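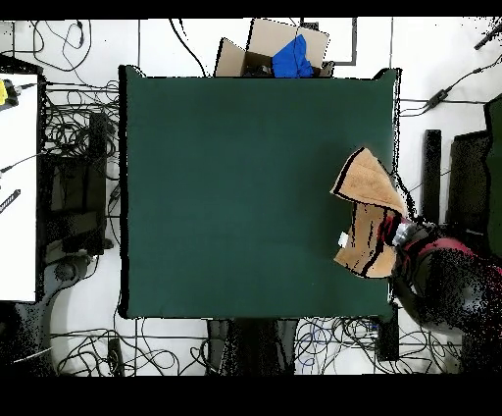 Serviette beige sur plateau vert foncé, carton ouvert à l'arrière-plan.

Vibraphone de concert Cidora, trois octaves
Fabricant : Hostero
Distribution et service après-vente : Maison Lacroix, percussions à clavier

Présentation

Le vibraphone Cidora est un instrument de concert de trois octaves, du fa2 au fa5, destiné aux conservatoires, aux orchestres et aux formations de chambre. Il reprend le châssis de la série précédente et reçoit un nouveau moteur, une barre d'étouffoir redessinée et des résonateurs démontables par demi-rangées. L'instrument est accordé au diapason de 442 Hz. Un accord à 440 Hz peut être demandé à la commande, sans supplément ; il ne peut être modifié après livraison qu'en atelier.

La Maison Lacroix assure la distribution de l'instrument en France, en Belgique et en Suisse romande. Chaque exemplaire est monté, réglé et joué dans l'atelier avant expédition.

Lames

Les lames sont en alliage d'aluminium, de largeur graduée, avec finition mate ou brillante au choix. La fondamentale et le premier partiel sont accordés à la machine puis repris à la main ; dans les deux octaves inférieures, le deuxième partiel fait également l'objet d'une correction. La finition mate donne une attaque légèrement plus sombre et convient mieux aux salles à éclairage direct. La finition brillante est celle que demandent le plus souvent les ensembles de jazz.

Les lames reposent sur une cordelette tressée passant par des supports à manchon caoutchouté. Une cordelette de rechange est fournie avec l'instrument.

Moteur et ventilateurs

L'entraînement des ventilateurs est confié à un moteur sans balais, à vitesse réglable en continu. La commande se trouve du côté grave, à portée de la main gauche. Une fonction d'arrêt positionné permet d'immobiliser les palettes en position ouverte ou fermée, ce qui évite les différences de timbre constatées lorsque le moteur est coupé au hasard de la rotation. L'alimentation est externe et accepte les tensions de 100 à 240 V.

Étouffoir et pédale

La barre d'étouffoir est garnie d'un feutre posé sur une bande de gel. La pédale, large et centrée, se règle en hauteur et en tension sans outil. Sa position latérale peut être déplacée sur la traverse afin de convenir aux interprètes jouant à quatre baguettes dans les registres extrêmes.

Châssis

Le châssis se règle en hauteur au moyen de deux vérins à gaz. Les roulettes sont pivotantes et munies de freins. Pour le transport, l'instrument se démonte en éléments séparés ; les lames se roulent sur leur cordelette et se rangent dans une housse matelassée. Le passage d'une porte simple est possible sans démontage complet, à condition de rabattre la traverse de pédale.

Caractéristiques

Tessiture : trois octaves, fa2 à fa5
Diapason : 442 Hz (440 Hz sur demande)
Lames : alliage d'aluminium, largeur graduée
Moteur : sans balais, vitesse variable, arrêt positionné
Résonateurs : aluminium laqué, démontables par demi-rangées
Réglage en hauteur : vérins à gaz
Délai de fabrication : 13 semaines à compter de la confirmation de commande
Garantie : 2 ans, pièces et main-d'œuvre

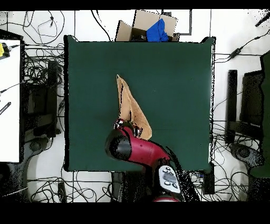

Quelles baguettes convient-il d'employer sur le vibraphone Cidora ?
Des baguettes à tête bobinée de fil ou de coton, de dureté moyenne pour l'usage courant. Les têtes nues en plastique dur, en bois ou en laiton sont à proscrire, car elles marquent les lames et les dommages qui en résultent ne relèvent pas de la garantie.

Entretien

Les lames s'essuient avec un linge sec et non pelucheux après chaque séance de travail. Les produits abrasifs et les polissants pour métaux altèrent l'anodisation et ne doivent en aucun cas être employés. Le feutre d'étouffoir se brosse une fois par trimestre, dans le sens de la longueur. L'axe des ventilateurs est lubrifié en usine et ne demande aucune intervention de l'utilisateur.

Il est recommandé de faire procéder à une révision après 600 heures de jeu. Cette révision comprend le contrôle de l'accord, la vérification des supports, le réglage de l'étouffoir et l'examen du moteur. Les établissements équipés de plusieurs instruments peuvent souscrire un contrat d'entretien annuel, avec déplacement d'un technicien sur site.

Accessoires en option

Housse de protection intégrale, doublée.
Jeu de caisses de transport rigides, avec roulettes.
Pédale de commande du moteur au pied.
Feutre d'étouffoir de rechange : 200 euros, pose en atelier comprise.
Pupitre Clirstead à bras articulé, fixation sur le châssis.

Commande et livraison

L'instrument est fabriqué sur commande. Un acompte est demandé à la confirmation ; le solde est exigible avant l'expédition. Les établissements publics règlent à réception, sur présentation d'un bon de commande régulier. La livraison s'effectue en rez-de-chaussée. La livraison en étage ou sur plateau de scène, de même que le montage par un technicien, font l'objet d'un devis distinct.

L'essai de l'instrument est possible dans nos locaux, sur rendez-vous, avec les baguettes du client ou celles de l'atelier. Les demandes de prêt pour un concours ou un enregistrement sont à adresser par écrit, en précisant le lieu, la durée et le diapason souhaité.

Fiche mise à jour le jeudi 7 mars 2024. Le fabricant se réserve le droit de modifier les caractéristiques sans préavis.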